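SPM2 Talent Development in Youth Sport
Handout 3: Selection, relative age and the regional centre

Reading before the session: chapter 2 of the course reader, and the Lelemholm case notes. Bring both.

1. Scope

The previous handout dealt with funding of regional sport centres. This one deals with how athletes get into them. Selection here means any decision, made by a coach or panel, that gives one young athlete access to coaching, facilities or competition and withholds it from another. Monthly awards, squad lists and invitations to camps all count, although they are rarely recorded in the same place.

2. Terms

Talent identification: finding athletes already in the sport who may reach a higher level.
Talent detection: finding young people outside the sport who may do so.
Talent transfer: moving an athlete from one sport to another, usually after physical testing.
Deselection: removal from a squad. The written criteria for deselection are often shorter than those for entry, and in some schemes there are none.
Relative age: an athlete's age compared with others in the same annual age group.

Students regularly mix up the first two terms in coursework. Marks are lost for it.

3. The relative age effect

Most youth competition is organised by year of birth or school year. An athlete born just after the cut-off date can be almost twelve months older than a team-mate born just before the next one. At 12 or 13 this is a large difference in height, mass and years of practice. Coaches who pick on current performance will tend to pick the older athletes. Those athletes then receive more training, which widens the gap further.

The effect is usually shown by dividing the selection year into quarters and comparing the share of selected athletes in each quarter with the share expected from the general population. A chi-squared test is normally enough for an undergraduate project. Check the expected counts in each cell before reporting it.

Relative age should be kept apart from biological maturity. Two athletes with the same birth date can differ in maturity by several years. An early maturer born late in the selection year may still be selected, so a flat distribution by quarter does not show that maturity has been dealt with.

4. Case: the Lelemholm regional programme

Lelemholm runs junior squads in volleyball, swimming and track cycling. Entry is by open trial each October. The case notes cover 3897 trial records, of which a minority led to a squad place. Each record holds date of birth, sport, trial scores, coach rating and outcome. School and home postcode were collected but have been removed from the teaching copy.

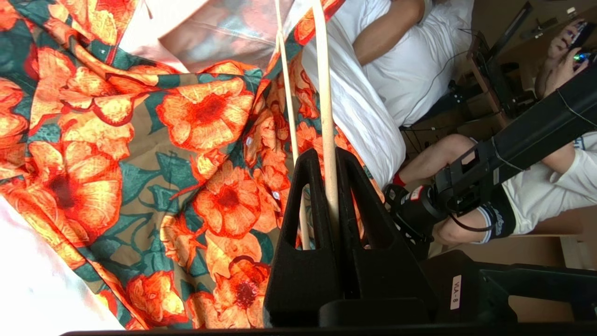
The trial scores and the coach rating are stored separately and should be analysed separately. The scores come from timed or measured tasks. The rating is a single number given at the end of the day, on a scale agreed by the coaches in each sport, and the scales are not the same across sports. Do not pool them.

In volleyball, standing reach carries a heavy weight in the total score. This favours early maturers directly. In track cycling the main task is a short maximal effort on a fixed bike, where body mass has a similar influence. Swimming uses times over two distances and a coach's assessment of stroke. Consider which of the three would be most changed by adjusting for maturity, and what data would be needed to make the adjustment.

There are 53 records with a missing or impossible date of birth. Exclude them from the quarter analysis, state that you have done so, and keep them in any analysis that does not use age.

5. Possible remedies

Rotating cut-off dates. The disadvantage moves from one group of athletes to another between seasons. Administration is heavier, and results cannot easily be compared from year to year.

Bio-banding. Athletes are grouped by estimated maturity for some training and competition. It is used mainly as an addition to age groups. The estimates carry error, which is larger at the extremes.

Quotas by birth quarter. Simple to check. Coaches tend to dislike them, and they do nothing about maturity.

Delayed selection. Squads are kept wide until mid-adolescence. Costs rise with squad size, and this is the usual objection.

Age-ordered shirt numbering. Trial shirts are numbered in order of birth date so that selectors can see relative age while watching. It costs very little. It depends on the selectors knowing what the numbers mean.

6. Monitoring after selection

A programme that reports only its successes cannot be evaluated. The minimum record is date of entry, date of exit, reason for exit and next destination in sport, if any. The Naidu index, introduced in Handout 2, needs all four. Lelemholm holds the first two for every athlete and the third for most. Destination is recorded only for athletes who moved to a senior squad.

The Dendura and Kernisura programmes are used for comparison in the seminar. Both select later than Lelemholm, and Kernisura does not hold open trials. Be careful with retention figures across the three, as each counts an injured athlete differently.

7. Seminar tasks

a) Produce a table of squad places by birth quarter for one sport in the teaching copy.
b) Write a deselection policy for that sport, one side of A4 at most.
c) State which remedy in section 5 you would recommend and what it would cost in coaching hours.

Written work is to be submitted by 18th May through the module page. Tables go in the body of the text, with raw output in an appendix. Work over the word limit is marked up to the limit.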